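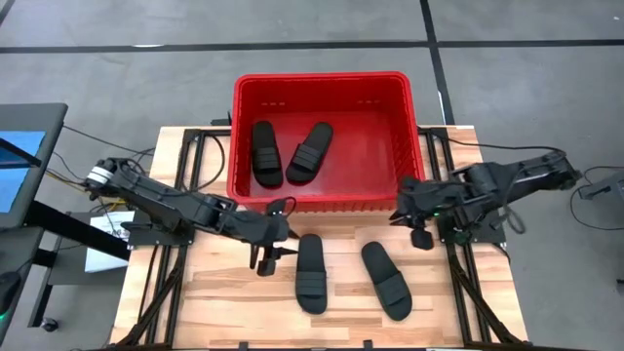 Prallier Funeral Home has changed the way obituary notices reach the Haverford newsletter. Starting in June, notices must arrive 72 hours before the issue closes and run no longer than 2,000 characters, counting spaces. Longer texts go back to the family for cutting. Personal effects are now listed on a separate form, and the form asks for plain entries: "slide sandals, black, two pairs" is enough, with the container noted as "crate, red, plastic." Brand and value are left off. Effects not claimed at the Haverford office within 54 days are moved to storage in Prosdale, and the family is sent a letter with the shelf number.

Spelling of names is checked against the death certificate. Nicknames go in quotation marks after the first name. Survivors are listed by relation, then by age, with town of residence in parentheses.
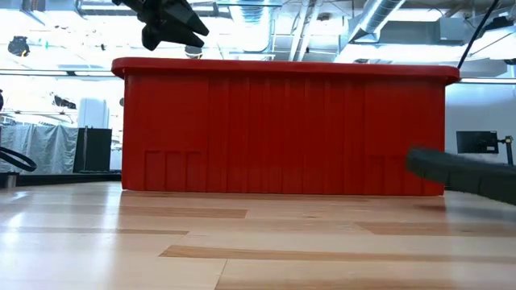
Clarkuvden Cemetery records

The Clarkuvden burial index has been retyped and now holds 606 entries. Section, row and plot are given for each. Entries with no death date on the stone are marked "n.d." Corrections may be left at the front desk with a copy of the source.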